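**Dried beans, again**

I've been cooking dried beans nearly every week since September, and a few of you wrote in after the last issue asking how I do it. So this month's kitchen corner is all beans (sorry, soup fans, your turn is coming).

It started when Liis Mets gave me a sack of white beans from the co-op in Clevcombe. I had always bought cans. I figured dried ones took all day and came out like gravel, and my first pot did! Then I started salting the soaking water, a big spoonful per bowl, and the skins went soft and the middles went creamy. I leave them on the counter overnight and put them on at a very low simmer the next morning with half an onion and a bay leaf. 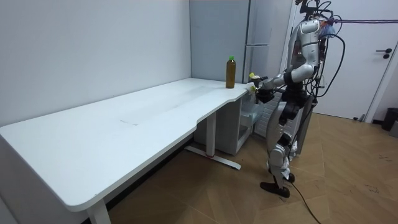

Do you have to soak them at all?

You can skip it for lentils, black-eyed peas and most small black beans. Big white beans and chickpeas are better for a night in water, and they cook more evenly too.

A word about old beans. If a bag has been sitting in the back of the cupboard for a couple of years, the beans may never go soft no matter how long you boil them. Arūnas Priedītis swears by a pinch of baking soda in the pot, and it does help, but go easy - too much and you get a soapy taste that no amount of lemon will hide. I threw out a whole batch of chickpeas that way and I'm still a little sore about it.

Once they're done, let them cool in their own liquid. I used to drain them right away

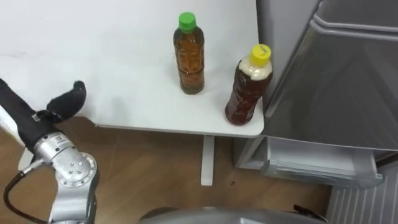 and they'd split and dry out within minutes. Now I leave them in the pot until they're barely warm, then pack them into jars with the broth over the top. They keep four days in the fridge, and they freeze fine if you leave some room under the lid.

Urmas Sakalauskas sent in his mother's way of serving them, mashed on toast with a lot of black pepper and fried onions, and I've had it for lunch three times already. Keep the recipes coming, especially if you've got something good for split peas!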